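Cutting down boxes for shelf storage

The shelves in the back room are 32 cm apart, board to board. Nearly every carton that comes into the apartment is taller than that once the flaps are up, so for two years the cartons lived on the floor and the shelves held loose cable. In November I finally sat down with a ruler and a utility knife and worked through the pile.

The rule I settled on is simple. A box that goes on a shelf has no flaps and leaves at least 5 cm of clearance above the rim, enough to get a hand in without pulling the whole thing out. Flaps on an open bin do nothing except catch on the board above. If dust is a concern, a folded sheet of paper laid over the contents works fine.

Removing flaps sounds trivial. On single-wall board it mostly is, if the blade is new. Score along the crease from the inside, fold outward, then cut the remaining liner. With a dull blade the liner drags, the top ply peels back, and you get a rim that sheds paper every time you reach over it. Tearing along the crease is faster and gives a worse result. The fold line was crushed at the factory, but the crush doesn't run evenly through all the layers, and the tear wanders off it wherever the flutes are stronger. 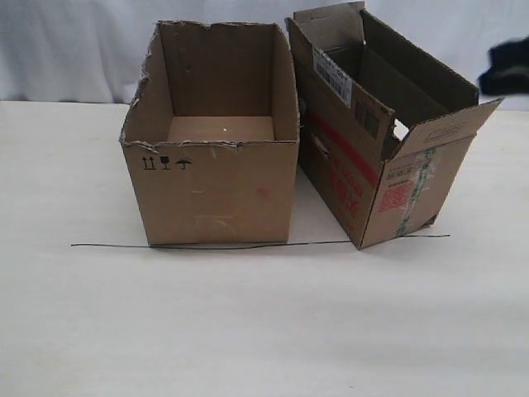
Two open boxes side by side. Note the rim on the left one.

A rim in that condition is still usable. I have since tried three ways of dealing with it:

Masking tape folded over the edge. Quick, but it lifts in a few weeks where fingers rub it.

Kraft paper tape, the kind you wet. Holds well and stiffens the rim. Takes an hour to dry and needs a clean surface, so trim the curls first.

Trimming a further centimeter off with a straightedge. Best looking. You lose volume, and any error on one side has to be matched on the other three.

I use the kraft tape for boxes that get handled daily and leave the rest alone.

On shape: long narrow boxes are more useful than I expected. They suit rolled drawings, light stands and the curtain hardware I keep meaning to install. Stored end-on they take very little shelf width. The squarer ones hold the bulky things, meaning adapters, spare lamps and the Porier hinge samples that Maxence Perrin left with me and has not asked about since.

Labels go on the short side, bottom left, in marker. I ignore the printed handling marks. They refer to whatever the box was shipped with, and a fragile symbol on a bin of extension cords has already caused one pointless discussion in this household.

Total for the exercise was one evening, five blades and a bag of offcuts for recycling. The remaining cartons are double-wall and will need a proper saw-tooth knife. I have a Pivonel one on order and will add measurements once it gets here.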